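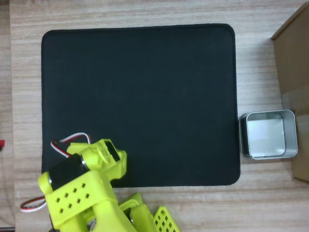
Home | Coursework | Projects | Staff | Search

Why the 6 is always late: a study of waiting in Flaltirthorpe

Ashok Pathak and Waqas Qureshi, second year human geography

1. Introduction

The number 6 bus runs between Flaltirthorpe and Solcombe every 20 minutes, according to the timetable. We both take it to lectures and have both blamed it for things that were our own fault. Our supervisor, Dr Janjua, suggested we find out how late it is before complaining in writing.

2. Method

We stood at the stop outside the library in Flaltirthorpe and logged nearly 200 buses over the spring term. A bus counted as late if its doors opened more than a minute after the printed time. We also gave a short paper survey to people in the queue. Response was good, as they had nowhere to go.

Waqas did the mornings. Ashok had offered to do the mornings but overslept on the first one, and the rota was redrawn.

3. Results

Most buses were late. The typical delay was six minutes, and it was worst between eight and nine, when the school traffic meets the roadworks on Mill Lane. Evening buses kept much better time. Two came early and left without us, and we have entered these as missing data.

The survey was more interesting. People guessed their wait at double what we had measured. Those with a seat guessed lower than those standing, and those who had spoken to someone guessed lowest of all. One man wrote only "since 1987".

4. Problems

Our two watches disagreed until the second week, so the early figures are shaky. The survey also asked about "the shelter", which has had no roof since the winter gales. Several people corrected this in the margin.

5. What we would change

A bench would cost less than another bus and might do more for the mood of the queue. We would like to repeat the work at the Solcombe end, where there is a bench already, and preferably in June.

3 comments | 11 shares

Recent projects
Allotment waiting lists in Solcombe
Who uses the footbridge?
Naming streets after trees that were cut down
Market day parking, revisited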